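Countertop Care for Rental Kitchens
Speaker notes – Mahtab Najafi
Thu 18 March, second session after lunch

Slide 1. Title
Wait for the doors to close. Say name, say I managed rentals in Barasa before I moved to training. Phones on silent.

Slide 2. What we pay for
Our office looked after 304 units last year. Countertop complaints were the second biggest item at move-out, behind carpet. Ask for hands: who has argued with a tenant over a ring mark?

Slide 3. Know what you have
Most managers can't say what their counters are made of. Write it in the unit file when you buy. Real marble etches when lemon juice or vinegar sits on it. Granite mostly doesn't. Laminate scratches and swells at the seams.
Tell the Geton building story – wrong cleaner ordered for the whole building, $700 to repolish one kitchen.

Slide 4. Daily cleaning
Dish soap, warm water, soft cloth. Dry it after. No vinegar on marble, no matter what the tenant's aunt says. (Pause.)
Scouring powder is out for every surface on the list.

Slide 5. Sealing
Applies to natural stone. Do the water drop test: leave a few drops for 10 minutes, wipe, look for a dark spot. If it darkens, seal it. We do ours in January when turnover is slow.
Don't get pulled into brands here. Someone will ask about Zallow. Say to read the label and try it in a corner first.

Slide 6. Patterns and what they hide
Veined tops are popular with owners. Thin veins on white can make a hairline crack hard to spot, so run a fingernail across any line you're not sure of. Take move-in photos from 2 angles with the lights on.

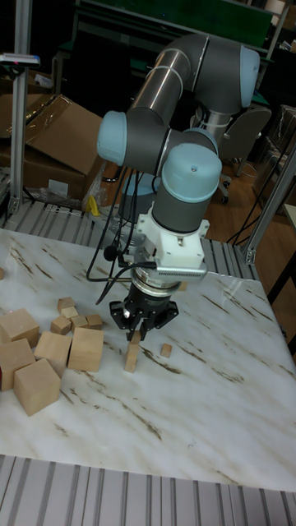
White marble pattern with thin brown veins.

Leave this one up while they fill in the handout. Five minutes.

Slide 7. Charging for damage
Normal wear is ours. Burns and chips are usually the tenant's, but check the lease and state rules. Keep the dated photos. Small chips can be filled for under $50 in parts.

Slide 8. Questions
Spare handouts are by the door. If time is short, skip the Wimov lease wording and offer to email it.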